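How do you fold a graphic tee so the print doesn't crack?
Posted 19/12/2025 by soft_cotton_68

Okay, shirt people. I have a pile of printed T-shirts and my folding is terrible. I've been doing the in-thirds thing my mom taught me, and the fold always lands smack across the picture. Two of my older ones (a Varkus tee and one from a Dernetti sale bin) already have a white line through the design. They live in a drawer that's maybe a foot deep, so hanging is out. Is there a fold that leaves the print alone? And does it matter if they sit like that until January?

Lakmal Khondokar
I fold so the picture ends up flat on the front panel and everything else goes behind it. Lay the shirt face down, bring each side in to just outside the edge of the print, tuck the sleeves back, then fold up from the hem. Do it on a table, a bed is way too squishy! Smooth it with your palm before every fold, and if a bunch of fabric gathers up, let go and lay it flat again. I aim for a plain rectangle and don't fuss over the corners until the end.

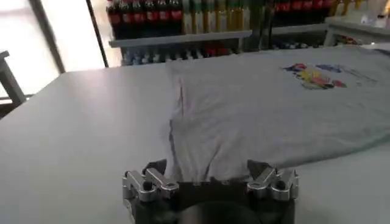
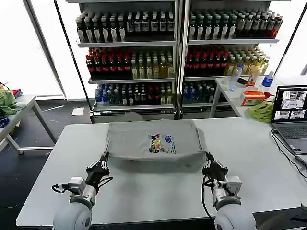
Light gray tee with a small colorful print. Second photo: folded into a rectangle, print still showing.

With a big print that goes nearly armpit to armpit you can't dodge it completely, so I roll those loosely with the design on the outside. Mine have been in the drawer way longer than a month and they're fine.

ondia_fan50
just hang them

tess in the laundry room
Rolling is good, but check how you're drying them too. I wrecked 6 shirts on high heat before I figured out it wasn't the folding. Inside out, cool wash, line dry if you have the space. And don't iron on the print, put a thin towel over it.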